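Foro de soporte Nisus Recetas
Importación y exportación › Incidencias resueltas

Las fracciones desaparecen al importar recetas desde archivo CSV

Estado: Resuelto
Prioridad: Media
Producto: Nisus Recetas, edición de escritorio
Abierto por: Grigoris Sfakianakis
Asignado a: Soporte Benddale, segundo nivel

Descripción inicial

Buenos días. Primero pido disculpas por mi español, que no es mi lengua materna. Intentaré escribir todo con orden para que se entienda bien.

Estoy pasando el recetario de mi familia desde un programa antiguo, Plerach, que ya no recibe actualizaciones. Plerach permite exportar a CSV y Nisus permite importar CSV, por lo tanto pensé que sería un trabajo de una tarde. El archivo tiene 3,364 líneas, una línea por ingrediente. La importación termina sin ningún aviso de error y el programa me dice "Importación completada". Sin embargo, cuando abro las recetas, muchas cantidades están mal.

Lo que observo es lo siguiente:

"½ taza de azúcar" se convierte en "taza de azúcar".
"1 ½ cucharadita de canela" se convierte en "1 cucharadita de canela".
"¼ de limón" se convierte en "de limón".
"1/2 taza de leche" queda correcto.

Es decir, cuando la fracción está escrita con tres caracteres (uno, barra, dos) se conserva. Cuando está escrita como un solo carácter, se pierde. Los acentos y la letra ñ llegan bien, lo cual me parece extraño.

Pasos para reproducirlo:

1. En Plerach, Archivo, Exportar, formato CSV con separador punto y coma.
2. En Nisus, Importar, Desde archivo, dejar todo en automático.
3. Asignar las columnas (receta, cantidad, unidad, ingrediente, nota).
4. Pulsar Importar.

He repetido el proceso en dos ordenadores con el mismo resultado. Adjunto un archivo pequeño con 14 recetas en el cual se ve el problema.

Saludos cordiales,
Grigoris

Respuesta de Soporte Benddale

Hola, Grigoris. Gracias por el detalle, el archivo de muestra nos sirve mucho. ¿Puedes decirnos qué codificación aparece en la ventana de importación, abajo a la izquierda? Y otra cosa: ¿has abierto el CSV con una hoja de cálculo antes de importarlo? Algunas lo guardan de nuevo con otro formato.

Respuesta de Grigoris Sfakianakis

En la ventana aparece "Automática (ISO-8859-15)". No he abierto el archivo con hoja de cálculo, solamente con un editor de texto, y no lo he guardado. En el editor las fracciones se ven bien si elijo Windows-1252. Si elijo ISO-8859-15, en lugar de ½ veo "œ" y en lugar de ¼ veo "Œ".

Después de escribir esto hice una prueba más. Cambié manualmente la codificación en Nisus a Windows-1252 e importé otra vez el archivo pequeño. Ahora "½ taza" llega correcto, pero "1 ½ cucharadita" sigue llegando como "1 cucharadita". Por lo tanto creo que son dos problemas diferentes, uno encima del otro.

Respuesta de Soporte Benddale

Tienes razón, son dos. El primero es la detección automática: las dos codificaciones coinciden en casi todo, acentos incluidos, pero no en esas posiciones. Nisus elige la equivocada y luego el filtro de la columna de cantidad elimina las letras que no espera encontrar allí.

El segundo está en el lector de cantidades. Cuando hay un número entero, un espacio y una fracción de un solo carácter, se detiene en el espacio. Lo hemos reproducido con tu archivo y lo hemos pasado a desarrollo. Mientras tanto puedes hacer esto:

1. Guarda una copia del CSV.
2. Ábrela en tu editor con Windows-1252.
3. Reemplaza ½ por 1/2, ¼ por 1/4 y ¾ por 3/4.
4. Guarda como UTF-8.
5. Importa eligiendo UTF-8 a mano.

Ojo con los casos sin espacio, como "1½". Si los reemplazas directamente te quedará "11/2", y eso son cinco tazas y media.

Respuesta de Grigoris Sfakianakis

Muchas gracias por la advertencia, porque tenía varios casos así. Primero puse un espacio delante de cada fracción pegada a un número y después hice los reemplazos. Borré la importación anterior y empecé en una biblioteca vacía para no mezclar.

Resultado: las cantidades están correctas. He comparado 16 recetas con el cuaderno de papel y coinciden todas. Solamente una tenía una diferencia, y era un error mío de hace años (tres cucharadas de miel en lugar de una).

Como la función de notas también importa texto largo, pasé por la misma vía los artículos que guardaba en la sección Cocina de Plerach. Copio aquí uno completo, tal como lo muestra Nisus después de importar, para que puedan verificar que en el texto libre las fracciones se conservan:
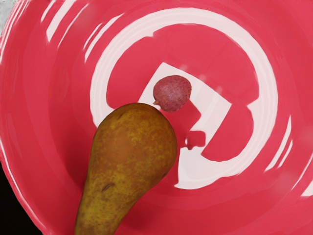

Tiempo de lectura: 1 minuto

Peras al horno de la tía Kourkoulas

Para esta receta sirve una pera firme, que no esté pasada. Si al apretar cerca del rabito cede un poco, ya está lista.

Pelar 6 peras, cortarlas por la mitad y quitar el corazón. Ponerlas en una fuente con ½ taza de agua, 1 ½ cucharada de miel y el jugo de ¼ de limón. Hornear a fuego medio unos 40 minutos y bañarlas dos o tres veces con su propio líquido. Se comen tibias, con yogur espeso. En enero, mi tía añadía un trozo de cáscara de naranja.

Fin del texto importado. Como se ve, ½, 1 ½ y ¼ están en su lugar. En el campo de notas, entonces, el lector de cantidades no interviene y basta con elegir bien la codificación.

Me queda una pregunta pequeña. Si más adelante instalo la versión corregida, ¿debo importar todo de nuevo?

Respuesta de Soporte Benddale

No hace falta. Lo que ya está en tu biblioteca se queda como está. La corrección afecta solo a importaciones nuevas: se podrá leer "1 ½" y "1½" sin reemplazos, y la ventana mostrará una vista previa de la columna de cantidad antes de confirmar. Si te parece bien, cerramos el ticket.

Respuesta de Grigoris Sfakianakis

Sí, por favor, pueden cerrarlo. La vista previa me parece una muy buena idea. Si es posible, sería útil que aparezca también el nombre de la receta al lado, porque una cantidad sola dice poco.

Soporte Benddale ha cambiado el estado a Resuelto.
Etiquetas: CSV, codificación, fracciones, Plerach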